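3.2 Surface finish and visual comfort at shared worktables

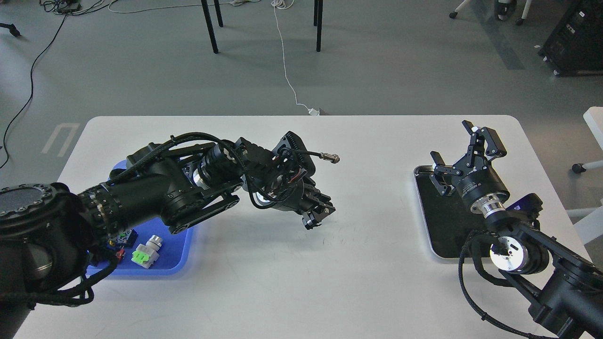
Figure 1. White tabletop with rounded corners, standing on a gray floor. Two black robot arms are positioned on opposite sides of the table.

The first phase of the study dealt with the effect of tabletop colour on reported eye strain among adults who read and write at shared tables for long periods. Earlier work on office lighting has tended to treat the desk as a fixed background and to vary only the lamps. In practice, the table fills a large part of what a seated person sees, and its finish is often chosen by a purchasing office with little regard to the lighting already in place. The present section reports the results for finish alone; the results for lamp position are given in Section 3.3.

Participants were recruited from the reading rooms at Alcaraz and Trilside. Each person attended 2 sessions, one at a white table and one at a table with a mid-grey finish, with the order of the sessions drawn by lot. Ceiling lighting was set to 500 lux at table height and checked before every session. Blinds were kept closed. Participants were asked to copy out printed text by hand, to read a set article and then to complete the comfort questionnaire developed by Gumede for the earlier Susa survey. The questionnaire contains 19 items, of which 11 concern the eyes and the remainder concern posture, warmth and noise. Only the eye items are considered here.

A white top of the type shown in Figure 1 reflects a good deal of light upwards towards the face. Under the ceiling lighting used in the study, this had both a helpful and an unhelpful effect. Participants tended to rate printed text as easier to read at the white table, and several remarked that the shadow of their own hand troubled them less while writing. The same participants were more likely to report tired eyes towards the end of the session. Those who wore reading glasses gave the white finish lower marks than those who did not, although the difference was small and should be treated with caution.

The grey finish produced fewer complaints of glare. It was, however, described as dull in a number of the written comments, and some participants asked for a desk lamp. Such requests were recorded but were not granted, as the addition of a lamp would have made the sessions impossible to compare. The comments from Trilside were noticeably less favourable to the grey table than those from Alcaraz. Bravo has suggested that this may reflect the darker wall paint at Trilside, where the room as a whole offers less reflected light. No measurement of the walls had been planned, and the point could not be settled from the data collected.

The shape of the tabletop was not a variable in the study. Tables with rounded corners were used in both conditions so that participants would not be influenced by differences in outline or in the feel of the edge. All tops were cleaned before each session with the same unscented product, and paper was supplied in a single weight and shade. Participants were free to adjust the height of the chair but not its distance from the nearest light fitting.

Two limits of this phase should be stated. The first is that the sessions were shorter than a normal working day, and strain that builds up slowly may have been missed. The second is that gloss was not separated from colour. The white and grey finishes were both sold as matt, but the supplier, Trodholm, does not publish a gloss value for either, and a hand-held meter became available only after the Alcaraz sessions had ended. Readings were taken at Trilside in February and are listed in the appendix. They indicate that the white finish was slightly the glossier of the two, which may account for part of the difference in reported glare.

The questionnaire wording was fixed on 1/22/22 and was not altered between sites. Copies in large print were provided on request. Answers left blank were excluded item by item, and the remaining answers from the same person were kept in the analysis.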